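Sportökonomie, Sitzung 4: Transfergerüchte als Quelle

Vorab: Wer in der Hausarbeit mit Ablösesummen aus der Presse rechnet, rechnet meist mit Wünschen. Irgendwer hat die Zahl genannt, und dieser Jemand wollte in der Regel verkaufen.

Fallbeispiel ist der Wechsel eines Stürmers von Flaltdale nach Droruveck. Am Sonntag stand die Summe in 8 Meldungen. Verfolgt man sie zurück, landen alle bei demselben Beitrag des Portals Momurgate, und der beruft sich auf »das Umfeld des Spielers«. Acht Meldungen, eine Quelle. Ob der Medizincheck zu diesem Zeitpunkt überhaupt vereinbart war, lässt sich daraus nicht ablesen.
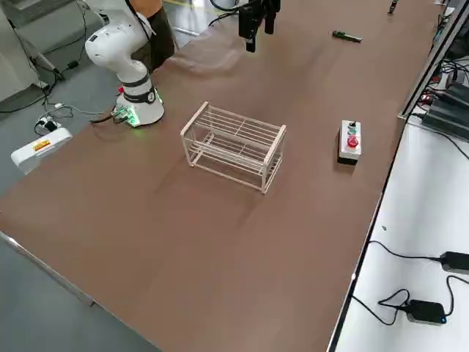
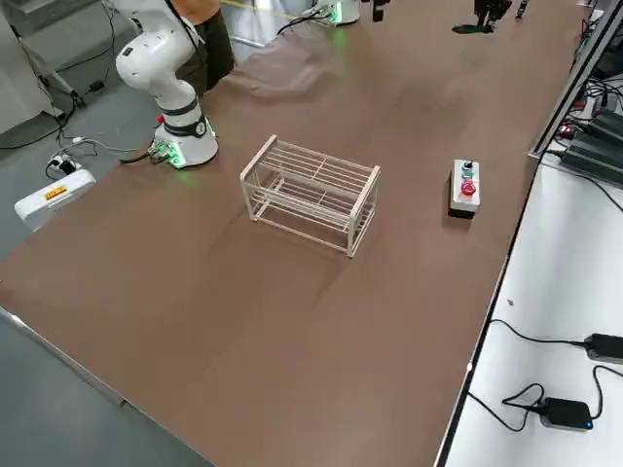 Ähnlich vorsichtig bin ich beim Kushnir-Index, der Marktwerte aus Einsatzminuten, Alter und Restlaufzeit des Vertrags schätzt. Klingt solide. Die Stichprobe umfasst 2000 Transfers, aber Leihen mit Kaufpflicht zählen mal als Leihe, mal als Kauf – nach welcher Regel, steht nirgends. Die Prognose der Gehälter bis 2046 halte ich für Dekoration.

Begriffe, die Sie trennen sollten:
Ablösesumme: Zahlung an den abgebenden Verein
Marktwert: Schätzung, kein Preis
Bonus: fällig nur bei Eintritt der Bedingung, in Meldungen gern schon mitgezählt

Aufgabe bis zur nächsten Sitzung: Suchen Sie ein Gerücht aus dem Februar und gehen Sie bis zur ersten Veröffentlichung zurück. Notieren Sie, wer von der genannten Summe profitiert. Höchstens 4 Seiten, Quellen mit Uhrzeit.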